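Thread on picking tile for a small kitchen, from someone who just spent most of June doing it.

1/ Start with grout, before you fall for a tile. Small tile means a lot of grout lines, and grout is what you will be cleaning for the next ten years. I brought home a sample board from Dangate and wiped spaghetti sauce on it. The white grout lost.

2/ Order extra. My wall area came to 53 square feet and the store suggested 10 percent over. With a patterned tile I would go to 15. Cuts at the corners eat more than you expect, and a second order may come from a different batch.
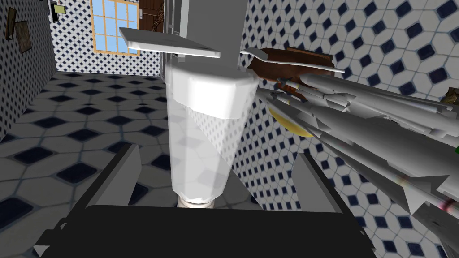 Do you need to seal the grout?
Depends on the type. Cement grout should be sealed once it has cured, and again when water stops beading on it. Epoxy grout doesn't need it, but it costs more and sets fast.

3/ Scale matters more than color. A small repeat looks fine on a sample sheet and gets very busy across a whole wall. Tape up at least 2 full sheets and leave them for a few days. Look at them at 7 in the morning and again at night with the lights on.

4/ Hexagons are harder to finish than squares. Every outside edge is a row of partial tiles. Ask your installer how they plan to end the row at a window or a door. Mine wanted metal trim. I said OK and I like it.

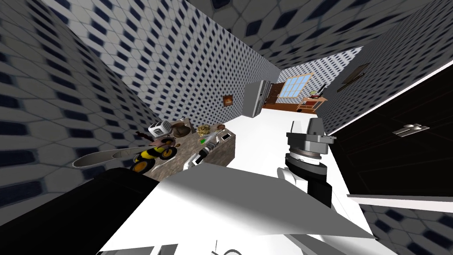
Blue and white hexagons on the walls and ceiling, white floor.

5/ Price. The Gresum hex I wanted was out of budget. Benítez had a plain matte one that came to 131 dollars less for the whole job, and that covered the trim and a bag of grout.

6/ If you go with a strong pattern, decide where it stops. One wall, or up to the cabinets, or everything. I stopped at the cabinets. The Gurkside showroom has a room done each way, so go stand in them if you are close by.
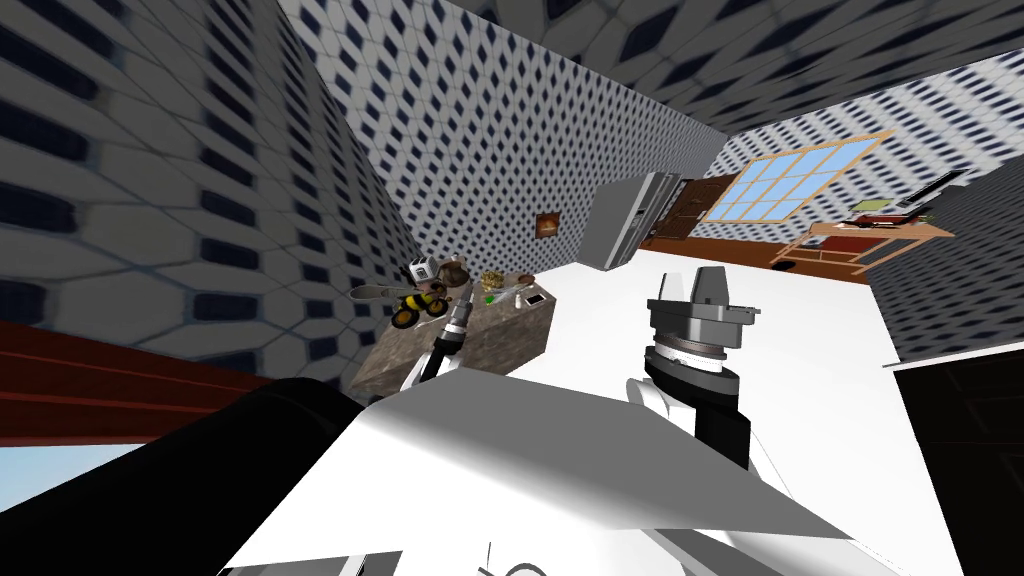 Small dark diamonds on a pale background, walls and ceiling.

7/ Keep one full box after the job is done. Write the batch number on the lid and put it somewhere dry. Mine is under the basement stairs.

Next thread will be on countertops, once I pick one.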